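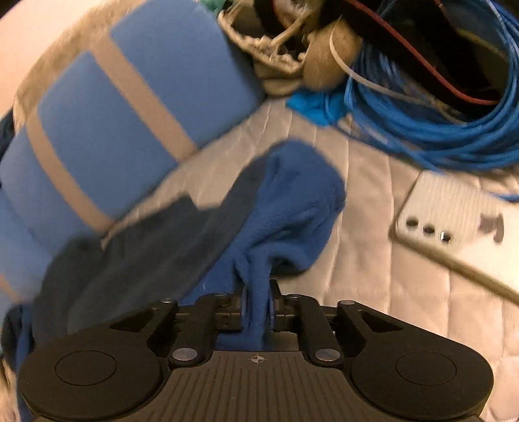
So where do you put a pair of studio monitors when your desk is too small for them? On stands behind the desk, with the tweeters at ear height and the same distance from your head as they are from each other. That's what Lyle Rosenthal told me on the phone, and Lyle has been right about everything except the drum machine.

I've had these Branwood monitors since March and they've been sitting on two stacks of paperbacks the whole time. Every mix I made came out thin. I'd play it in the car and the bass would come roaring out at me, because at the desk I couldn't hear any of it and kept turning it up! Kenneth listened to one track and asked if I'd recorded it inside a tuba. Fair.

Anyway, the stands came this morning, a used pair from a guy named Cletus Thibodeaux who was clearing out his garage studio. He wanted 50 dollars, I offered 47 because that was what I had in my wallet, and he laughed and took it. Heavy things. One is missing a rubber foot so I folded up a bit of cardboard and stuck it under there for now.

Moving everything took until lunch. I pulled the desk away from the wall, crawled under it, unplugged the interface, forgot which cable was left and which was right, plugged them in backward, and then spent ages wondering why the piano was on the wrong side. I should label them. I said that last time too. 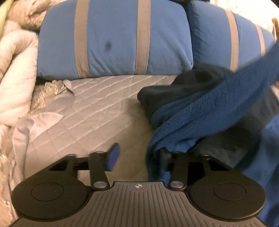

Once the cables were sorted I put on the Helbridge record, the one I know best, and just sat there. There's a little shaker part in the second verse that I have never noticed before, way over on the right, and I've owned that album since high school. The kick drum has an end to it now – before it was more of a general rumble. I played the whole side twice and didn't touch a single knob.

Then of course I opened my own song and that was less fun. There's a big ugly lump in the vocal somewhere near 2000 Hz that I've been singing along to for weeks without hearing. I pulled it down a little and Nelli's voice came right forward. I sent it to her and she wrote back "who is that" with a heart, so I'm taking it as a yes.

Remo Rüegg keeps telling me to get the Usavon foam panels before I do anything else, and he may have a point, since clapping in here still gives me a nasty little ring. Not this month though. I'm out of money and the cardboard foot is already going flat.

Tomorrow, bass guitar. And labels for the cables, if I can find the tape.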